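Progress Report to the Jilleck Fund: The Hirnell Radio Drama Project
Second report, covering work through October

When we sent you our first report, we had a stack of boxes, a borrowed tape machine and a lot of hope. We now have shows you can listen to! The Hirnell Players performed live radio drama out of a small station for much of the old network era and well past it, and most people who study radio had assumed that nothing of theirs survived apart from a few scripts. Your grant has let us go through the whole collection, and it is better than any of us guessed when we applied.

Where the transfers stand

The collection came to us as 488 items, a mix of lacquer discs, reel tapes and a small number of home recordings made off the air by listeners. All of them have now been cleaned, numbered and looked over for damage. The tapes are finished. The discs are slower, as we said they would be, because each one needs its own stylus choice and a fair bit of patience, and a disc that has started to peel may only give you one good pass.

Sutrisno Nugroho has done nearly all of the disc work and has become very good at it. His transfer of the ghost story "The Lamp at Mandagi" is the one I'd ask you to play first. The opening is just footsteps and a door, and then the narrator comes in so close to the microphone that you hear him breathe. On the old cassette copy that went around among collectors, that whole opening was mud. On the new transfer you can tell that the footsteps change surface halfway across the room. Somebody at the sound effects table planned that, for a live show that would go out once and (as far as they knew) never be heard again.

We had planned on up to 50 complete episodes ready for listeners by the end of this period. We have reached 50. A good many more exist as single sides or partial reels, and those will take longer, since the two halves of a show were often boxed years apart.

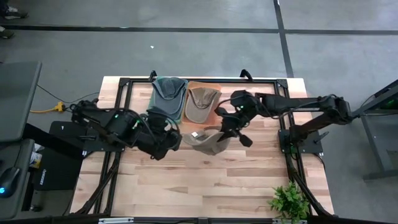 Kurniawati Rondonuwu wrote to us after the first listening evening that she had expected to admire the shows and had instead forgotten to take notes, and that the comedies in particular ought to go out with their commercials left in, because the cast makes jokes about the sponsor all through the second act and the jokes make no sense otherwise.

We agree with her, and have changed our plan. Each episode will be offered whole, with the ads, the station breaks and the organ fills. For three of the episodes we will also make a shorter version for classroom use. The sponsor on most of them was Flirusus, a brand of cough drop, and the announcer manages to sound worried about everyone's throat for the full half hour.

The scripts

The scripts were meant to be a side job and have turned into one of the best parts. They are working copies, marked up in pencil by the actors and the director, and when you set them next to the recordings you can follow the last-minute changes. In one mystery an entire suspect is crossed out on page four. Listen to the broadcast and there she is anyway, with two lines in the final scene, so someone must have put her back after that copy was marked. We have not found the later copy and I would dearly love to.

We have scanned the scripts for all the completed episodes and typed up 30 of them. Typing has gone slower than scanning for the obvious reason that pencil fades, and also because the director used a private shorthand for music cues. "Br. up/und" took us an embarrassing amount of time. (Bridge, up and under.) A short key to these marks is now part of the listening guide, and I think anyone putting on an audio play today would get real use out of it.

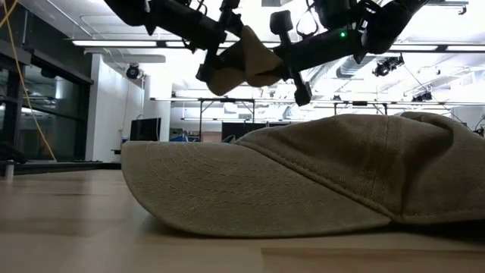 Report by Chelsea Wainwright
Scripts and recordings sections, with notes from Sutrisno Nugroho

Listening evenings

We promised you four listening evenings and have held three, with the last one set for next month. The format is simple. We turn the lights down, play one episode straight through, take a break, and then talk. The first evening was quiet. By the third we had to put out more chairs, and every one of our 100 printed guides was taken.

What surprised me was how well the younger people took to it. I had worried that a half hour with nothing to look at would be a hard sell. The talk afterward was the longest we've had, and much of it came from students who listen to drama podcasts and wanted to know how the live shows handled crowd scenes with five actors. (They walked away from the microphone, mumbled, and walked back as someone else. It works wonderfully.) Two of those students have since asked to put on one of the short scripts themselves, with live effects, and we have said yes.

Problems and delays

There are three things you should know about.

The first is the discs that are shedding their coating. We have set these aside and will not play them until we have advice from an outside lab. We have asked for a quote and will send it along when it comes. It may mean moving money out of the printing line, and we would ask you before doing that.

The second is dates. The disc labels and the station's program log disagree more often than we would like, sometimes by an entire season. We have been trusting the log where it exists and marking the rest as uncertain. I know the fund hoped for a full broadcast history by the end of the grant. We will have a good one, with gaps shown as gaps.

The third is a smaller matter. The catalog software dropped all the accent marks from the cast lists when we moved to the new version, and these are being put back by hand. 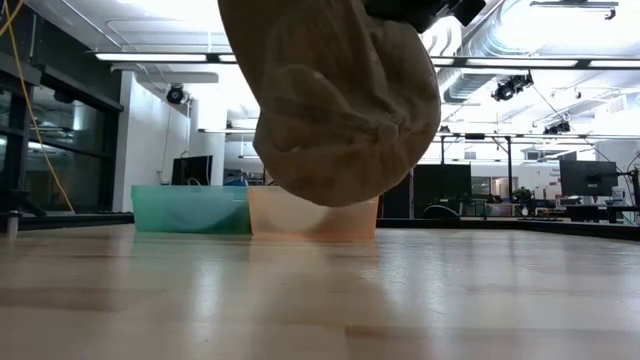 On the question of dates, Chi-keung Peng suggested that we stop relying on labels altogether and listen for the weather, as the announcer nearly always mentions it coming out of the station break and old newspapers will tell you which week had the ice storm.

It is a terrific idea and we have already tried it on two undated episodes. One landed neatly. The other mentions "another fine evening," so that one stays in the uncertain pile for now.

Money

Spending is on plan for transfers and slightly under for the listening evenings, where the hall gave us a better rate than we had budgeted. Storage boxes cost more than we expected. The full sheet is attached as before, in the same layout as last time so that the two can be compared line by line.

Next period

We will carry on with the discs, starting with the adventure serial, which runs over many sides and has never been heard in order by anyone now working on it. I have been very strict with myself and have not skipped ahead to the last chapter. We will also finish typing the remaining scripts for the completed episodes, hold the fourth listening evening, and record talks with two people who grew up around the station. One of them used to sit under the effects table as a child and says she can still tell the coconut shells from the wooden blocks with her eyes closed. We plan to bring both and test her.

Thank you again for backing this. A link to all the finished episodes, including "The Lamp at Mandagi," goes to the fund with this report. Please play it on decent speakers.

Comments (4)

Phong Nông
Was at the third evening and loved it. Any chance the guide could be posted as a file? I gave mine away on the bus home.

Chelsea Wainwright
Yes! It goes up as soon as the music cue key has had one more proofread.

Kurniawati Rondonuwu
So pleased about the ads staying in. Is the one with the sneezing horse among the finished episodes?

Sutrisno Nugroho
Side one is finished. Side two is next on my shelf, it has a nasty crackle near the label but the horse comes through fine.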